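Steltemar Allotment and Garden Society
Minutes of the January meeting, held in the Pakel Room at 7.30 pm

1. Apologies and previous minutes
Apologies were received and noted. The minutes of the previous meeting were approved with one correction: under item 4, "standpipe" should read "stopcock".

2. Accounts
The current account stood at 1,671 pounds at the end of the quarter. Two plot rents remain unpaid. A second reminder will be sent, after which the plots will be offered to the waiting list under rule 9. The insurance renewal has been received and is unchanged in its terms.

3. Water supply
The meter reading for the lower field was higher than in the same quarter last year. The supply pipe between the gate and the first tank is to be tested under pressure before the water is turned back on. Howlader quoted for replacing the full run in blue 25 mm pipe. The quotation was considered high. It was agreed to obtain a price for the section under the track only, where the pipe is shallow and has been repaired before.

Tank lids: two are split. Replacements to be ordered in the same size.

4. Membership records
The plot register, waiting list and key deposits are held on the office computer and on paper. The two do not agree in all places. 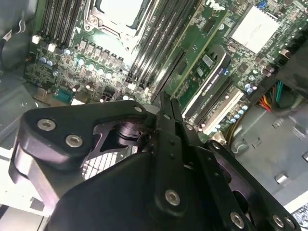
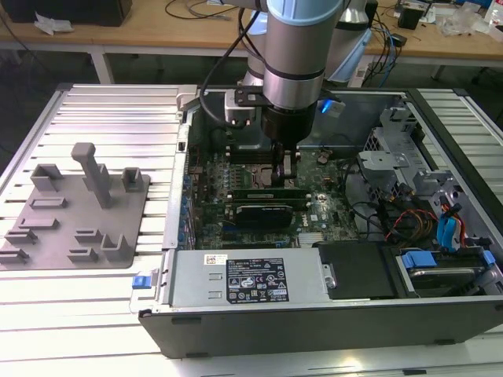

The register is to be checked against the paper rent book, plot by plot, and the rent book taken as correct where they differ. The waiting list will be put in date order of application. A question was raised about the age of the office computer and whether a replacement should be budgeted for. On a desktop of this type the coin-cell battery on the motherboard keeps the clock when the mains is off, and a wrong clock will put wrong dates on saved files. It was agreed to fit a new cell and defer any purchase to next year. A printed copy of the register will be kept in the filing cabinet and replaced each quarter.

5. Seed potatoes and bulk order
The order will go to Kovonano as before. Minimum order is 60 kg across all varieties. Members wanting first earlies should enter their names on the sheet in the hut. Onion sets will be included; shallots will not, following poor keeping last season. Payment is due with the order.

6. Paths and hedges
The main path is soft at the lower end. A load of woodchip is to be requested. The hedge on the road side will be cut before nesting begins. Cuttings must not be put on the bonfire heap.

7. Any other business
Key deposit: a proposal to raise it by 2 pounds was carried.
Hut padlock: stiff, to be oiled.
Request for a third beehive: held over until the site plan has been redrawn to 1:100.

The meeting closed at 8.50 pm. The next meeting will be in the same room.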